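홈 | 이용 안내 | 자주 묻는 질문 | 문의

Lonodeck 공용 냉장고 자주 묻는 질문
2018년 12월 업데이트

미니 냉장고는 누가 쓸 수 있나요?
Lonodeck에 자리가 있는 분은 모두 쓸 수 있습니다. 따로 신청하지 않아도 됩니다. 방문객 음식은 초대한 분의 이름으로 넣어 주세요.

공간이 좁은데 얼마나 넣어도 되나요?
한 사람당 용기 2개까지입니다. 큰 통은 집에서 나눠 담아 오시기 바랍니다.

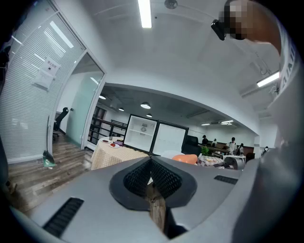
이름표는 용기 뚜껑에 붙입니다. 이름과 넣은 날짜를 적어 주세요. 이름표가 없는 음식은 5일이 지나면 버립니다.

채소와 과일은 어떻게 보관하나요?
당근은 물기를 닦고 키친타월에 싸서 넣습니다. 딸기는 자르지 않은 상태가 오래갑니다. 이미 잘랐다면 뚜껑 있는 용기에 담아 당일에 드세요. 불린 콩도 밀폐 용기에 담아야 냄새가 배지 않습니다. 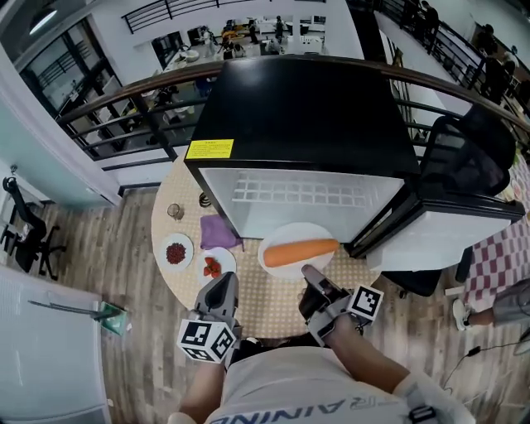 둥근 테이블에 놓인 미니 냉장고와 당근, 딸기, 콩 접시

문을 열어 둔 채 정리해도 되나요?
잠깐은 괜찮습니다. 넣을 것을 먼저 테이블에 꺼내 놓고 순서를 정한 다음 문을 여세요. 성에가 두꺼워지면 전원을 끄고 녹입니다. 칼이나 꼬챙이로 긁으면 안 됩니다.

소시지는 개봉 후 얼마나 두나요?
포장에 적힌 기한을 따릅니다. 표시가 없으면 사흘 안에 드시고, 남은 것은 한 개씩 싸서 얼리세요.

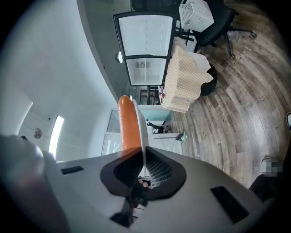
익힌 것과 익히지 않은 것은 칸을 나눕니다. 칸이 모자라면 익히지 않은 것을 아래에 둡니다.

테이블보는 언제 세탁하나요?
한 달에 한 번 60도로 세탁합니다. 국물을 흘렸다면 바로 걷어서 관리실로 가져다주세요. 11월에 바꾼 세탁 순서표는 관리실에서 받을 수 있습니다.

조회 1054 | 댓글 5 | 공유 2

관련 글
전자레인지 사용 안내
분리배출 요일표
Kuvine 밀폐 용기 공동 구매 안내
회의실 예약 방법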